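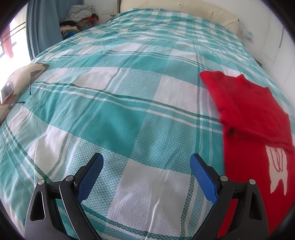
When the Gripper Wouldn't Let Go: Tracing a Release Fault in a Hand-Held Gripper
Student project report, Vernik lab course
Fengying Qin

1. What the project was for

Our group wanted to teach an arm to fold clothes, and the demonstrations for that come from a person working a hand-held gripper with a wide camera on it. My part was the gripper, which we named Jikby. It was supposed to be the easy part! Then, after a good run of sessions in June, the fingers began to hang on to the cloth after the trigger was released, and I ended up with the most interesting problem I've had in this program.

2. The fault

With the trigger let go, the fingers should swing back to fully open. On the bad cycles they stopped short. If you pulled back at that moment, the cloth came with you and half of your fold was gone. It happened on thick knits far more than on shirts or towels, and never when the jaws closed on air, so all my bench checks had passed.

The worse part was in the logs. The software (Plelent, our recorder) writes the finger opening from the trigger and not from the fingers themselves. So a stuck finger was recorded as open. A policy trained on that would learn that cloth lets go when it doesn't.

3. Where we tested

Bench tests with scrap fabric told me very little, so I moved to a bedroom and used ordinary knitwear on a made bed. A bedspread slides and bunches under the fingers in a way a table never does, and a folded knit gives you several layers to pinch at once.

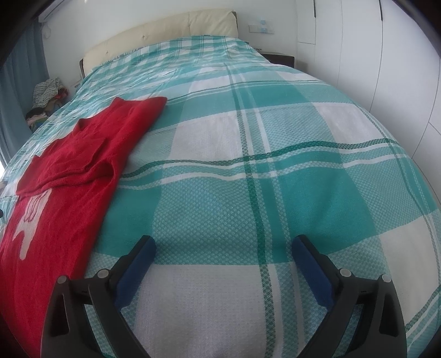 Figure 2. Gripper over the bed, fingers apart, with the red knit item on the left half of the plaid bedspread.

Each trial was the same: close on a folded edge, lift, carry, lower, release, wait for a slow count of 4, pull back. I ran 152 trials and watched the fingers by eye every time. The release hung in 16 of them. All 16 were on a fold of two layers or more.

4. Finding the cause

My first guess was the pads. I swapped them for a fresh pair and was very sure of myself for one evening - the fault came back the next morning on the second trial.

My next guess was the return spring, and that got me closer. The spring was weaker than the new one in the drawer, but a new spring only made the hang shorter. So I took the linkage apart. One pivot hole in the left finger had worn oval. Under a thick load the pin shifted to one side of the hole and wedged, and it stayed wedged until something knocked it. By my trigger counter the gripper had done a little over 2,000 closings by then, nearly all on the same set of printed parts. I loved this bit of the work. You could feel the wedge with your thumb once you knew where to push.

5. Repair

I drilled the pivots out, pressed in metal bushings and fitted the new spring. Xiao, the small script we use to screen recordings, now also compares the trigger value with the finger angle seen by the camera and flags any clip where the two disagree.

I repeated the folded-edge trials after the repair and got no hangs. That is encouraging, but the bushings have had very little use so far, and I'd like to see them after another long run of sessions.

6. Still open

The older recordings need to go through the new check. I have started with the thick knits - the slow ones to review, and the ones most likely to be wrong. The right finger still has a trace of side play that I can't measure well with the tools I have. A dial gauge is on order.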